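Niline: a word list of old computer part names

August 2018, version 2

Niline is a plain list of 2713 names that people have used for the parts inside a home computer, gathered from repair notes, swap-meet flyers and forum posts. I love this stuff! One person's "mainboard" is another person's "mobo" and somebody's uncle's "big green card", and all three are in the list, side by side.

What's in the files

terms.txt has one name per line, lower case. groups.txt ties names for the same part together, in 166 groups. The biggest group is the one for the coin-cell battery, with 40 names (my favorite is "clock pill"). Spelling mistakes stay in if more than one writer made them.

What's new

The January release mixed up slots and sockets in a few places. Those are fixed, and the Juška notes are finally in, which added a lot of great slang for expansion cards.
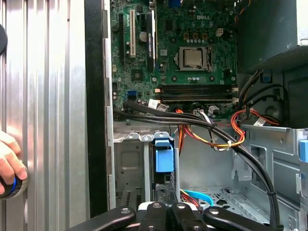 Names for cables and screws are still thin, so please send more! A line of text with the name, the part it means and where you ran across it is plenty. Regional words are very welcome, and so are the silly ones.

Use

Free for any purpose. Delleo uses the list for spell checking and Restine for search, and I'd be thrilled to hear of other uses.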